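Hindlow Community Kitchen
Progress report to the Nindero Fund, second half of the grant

Quick one this time as we are in the middle of the December rush. Fuller figures in the spreadsheet.

Where we are

Lunch club running twice a week since the summer break. 46 people on the register now, most of them over seventy, a fair few living alone. Waiting list open again. We had hoped to close it but the surgery keeps sending people our way and we don't like saying no.

Cookery sessions for parents: 7 held, 2 cancelled (boiler). The cancelled ones will be run after Christmas, room already booked. Turnout patchy at the start, much better once we moved to 10 in the morning, after the school run. Soup and flatbreads went down best. The fish pie week did not.

Money

Underspent on travel, overspent on food. Oil and butter mostly. We would like to move £700 from the travel line to ingredients, please could you confirm by email that this is ok — the form on the portal won't let us change it ourselves. Receipts are all scanned apart from two from the market, which are handwritten and will folllow.

Problems

The boiler, see above. Landlord has now replaced the pump.
Booking system: we tried Wumix for sign-ups and dropped it. Older members couldn't get past the password page and rang us anyway. Back to the paper list and a phone.
Freezer space. Still short. The hall has offered us half of theirs but it is down a flight of steps.

Equipment

Spent the small items budget on bowls, mats, two good knives and a set of scales. Everything is marked up and in the inventory. The old mixing bowls have gone to the playgroup.

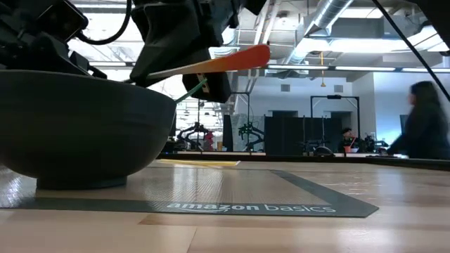 Large dark grey bowl on an Amazon Basics mat.

Next period

Start the evening session for people who work days. Food hygiene refresher for all the helpers, dates to be agreed with the hall.
Recipe booklet — text nearly done, Âu are doing the printing and need it from us before the end of January. We'll send you a proof so you can check your logo is were you want it.
Short survey of lunch club members, on paper, large print.

Can we also ask if the final report can be put back by a month? The evening session won't have run long enough by then to say much about it.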